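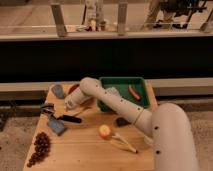

Diệp pregunta si el puesto de sobremesa se puede presupuestar sin el brazo, porque en su taller ya tienen uno y lo que les falta es todo lo demás. Sí: la referencia base de Felteo se cotiza sin manipulador, y el brazo figura como línea separada en la oferta.

Imprimir | Enviar por correo electrónico

Puesto de manipulación de sobremesa Felteo
Ficha de equipo y guía de presupuesto

El puesto está pensado para tareas de recogida y colocación de objetos ligeros y de forma variable: fruta, utensilios de mango largo, bloques, piezas finas apoyadas en plano. El brazo se monta junto a un lateral del tablero, de modo que el resto de la superficie queda disponible para objetos y bandejas.

Partidas de la oferta

Base: tablero de madera, bancada y placa de fijación del brazo. Plazo de entrega: 18 días laborables desde la confirmación del pedido.
Brazo: opcional. Si el cliente aporta el suyo, debe enviar el plano de la brida antes de la confirmación. La placa se mecaniza según ese plano y no admite devolución.
Pinza: se cotiza aparte. Los dedos se consideran consumible; conviene incluir 5 juegos en el primer pedido.
Transporte y puesta en marcha: 454 euros en península. Baleares y Canarias, según destino.
Formación: una jornada en planta, 400 euros, impuestos no incluidos.

Los objetos de ensayo no forman parte del suministro. Se recomienda mezclar piezas redondas, alargadas y planas, ya que un lote uniforme da poca información sobre el margen real de la pinza. Las piezas delgadas apoyadas directamente sobre el tablero exigen ajustar la altura de aproximación y deben figurar en el protocolo de aceptación.
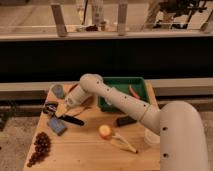 Planificación del espacio

Reserve paso libre en el lado de la base para mantenimiento. El codo puede quedar por encima de la bandeja en algunas posturas; compruebe la altura de los bordes antes de sustituirla por otro modelo. El vallado o el escáner de seguridad dependen de la evaluación de riesgos de la instalación y no están incluidos.

Repuestos y condiciones

Gosow distribuye el puesto y la placa; Prikine atiende los repuestos de pinza. Son dos pedidos y dos facturas, aunque la entrega puede agruparse si se solicita por escrito. Precios revisados en septiembre.

Compartido 18 veces | 5 comentarios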